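Chapter 9
Storing Tools and Tableware in the Small Kitchen

A small kitchen works well when each item has a fixed place near the task it serves. Utensils used at the stove belong within reach of the stove, and those used at the table should be kept together, ready to be carried out. This chapter considers three common forms of storage - the upright holder, the wall rail, and the closed cabinet - and the kinds of items suited to each.

Students should read Section 9.1 before beginning the kitchen survey on page 110. Terms set in bold are defined in the glossary, which starts on page 308.

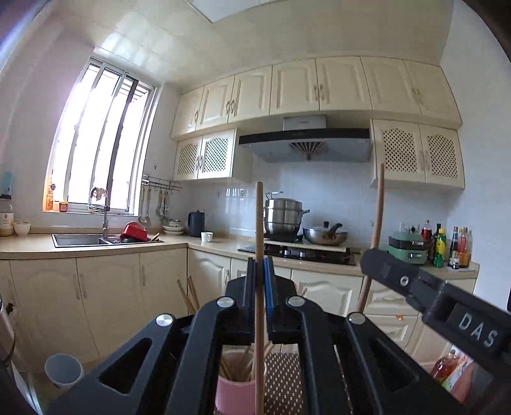 Figure 9.1 Wooden chopsticks in a pink upright holder, with ladles and spoons on a wall rail near the window.

9.1 Upright Holders

An upright holder keeps long, narrow utensils together in a small space. It should be heavy enough to stand firm when full.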